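2023-07-29

Up at half five because the cat was being sick on the landing. Cleaned that up, made tea, and sat on the back step until the others were awake. Grey sky but no rain yet. The forecast says showers from noon, and they have said that every day this week.

The water meter reads 3079. I have written it on the inside of the cupboard door under the June reading so that I can check the next bill against it. The last one was an estimate and it was too high. I rang them twice and both times was told to send in a reading, which I had done already.

Went down to the allotment after breakfast. The beans are ready all at once, as they always are. Picked a carrier bag full and left the small ones. Blackfly on the end row again. I rubbed off what I could and sprayed the rest with soapy water. The courgettes by the shed have mildew on the older leaves so I cut those away and put them in the council bin, not on the heap. Two marrows have got away from me under the leaves.

Sebastián was on his plot and we talked over the fence for a while. He has given up on his tomatoes. Blight, he thinks, though he has been wrong before. I looked and I would say he is right. Brown patches on the stems and some of the fruit. Mine are in the greenhouse and clean so far. I told him to pull them today and he said he would leave it one more day. He offered me his spare water butt for nothing if I will fetch it. It won't fit in the car, so I need to ask Suha for the van.

Took the bus to Todville to change the library books and get the prescription. The 2 was late, then two came together. The chemist had only half the tablets and I have to go back for the rest. Bought 500 g of salt and a bag of pickling spice for the beans, plus malt vinegar, which has gone up again. The hardware shop had no rubber seals for the jars. The man said to try Barrios by the station, but I had missed the time for that if I wanted the bus home. I will make do with the screw lids.

It rained while I was on the bus and had stopped when I got off. The washing was out. I left it there.

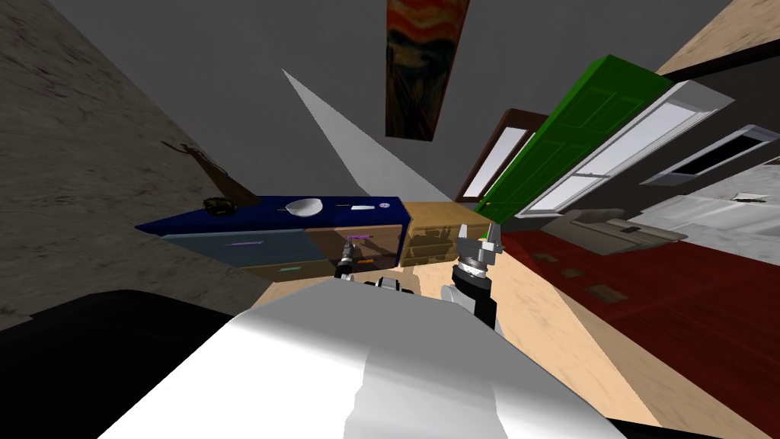

Blue dresser, simulated. Drawers with purple and green handles.

Lunch was beans, eggs and the end of the loaf. Wanpen telephoned while I was washing up. Her mother's operation went well and she should be home within the week. Wanpen is staying there until then and sleeping on the settee, and her back is bad from it. I said I would water her pots and take the post in. The key is still with Yupin, so I walked over to collect it. Yupin was in the middle of cutting out a skirt on the dining room floor and could not stop, but she pointed me to the hook. She asked if I wanted plums. I said yes, which was a mistake with all these beans to do.

Wanpen's pots were very dry. The fuchsia may not come back. I gave everything two cans and moved the smaller ones round to the shade. There was one parcel for her in the porch and a lot of leaflets.

Back home I topped and tailed beans for most of the afternoon with the radio on. Test match until the rain, then a programme on canals, which was better than I thought it would be. The salted ones are in the big stone jar with a plate on top. The rest I blanched and froze in bags. There is no more room in the freezer now and the plums will have to be jam. I have 1000 g of sugar in the cupboard and that will not be enough.

Rang Suha about the van. She can do it one evening next week if Chaiwat comes to help lift. He hurt his wrist in June but says it is fine now. I have asked him and he has said yes. I must measure the gap beside the shed before they come, and put some slabs down for the butt to stand on. There are four behind the compost that I had kept for the path. The path can wait.

The gutter at the front is dripping at the joint again, over the door. I put sealant on it last year and it has lifted. I went up the ladder for a look but did not stay up long as the ground was soft. It needs a new bracket as well. The old one has rusted through at one side.

Supper was soup and more beans. The cat ate a little chicken and kept it down. She has been asleep on the ironing since, so the ironing has not been done.

Started the first library book, the one about the lighthouse keepers. The print is small. Read two chapters and could not remember who was who at the end of the second.

To do: rubber seals. Sugar. Other half of the prescription. Measure the gap. Wanpen's pots again in the morning if it stays dry tonight. Post the card to Aunt, second drawer down, and find a stamp.

Raining now, quite hard. Bed at ten.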